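Ornis, two months in: a slogan and logo tool for people who aren't designers

I signed up for Ornis in June because our town needed a new tagline and I'd somehow said yes to coming up with one. You type in a few facts about your place, pick a mood, and it spits out slogans with a matching logo. It's so quick! I had 30 to look at before my coffee was ready.

The good part is the lookalike check (my favorite thing in here by far). It flagged one of my picks as too close to a slogan another city already uses, and that would have been a very awkward council meeting. Lorena Saavedra, who handles our press stuff, was thrilled.

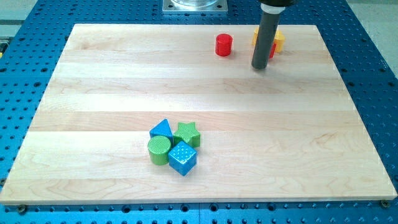 Toy shape blocks on a maple board.

Now the gripes. The logos lean hard on swooshes, and the color picker is clumsy. Exporting a print file costs extra, too, and you don't find that out until you click the button. I also tried Trekavico, and its logos are nicer, but it has no lookalike check at all, so I went back.

Would I pay for it again? Yep, for one project at a time. I'm giving it 4 stars out of 5, and I'll bump that up if they ever fix the color picker.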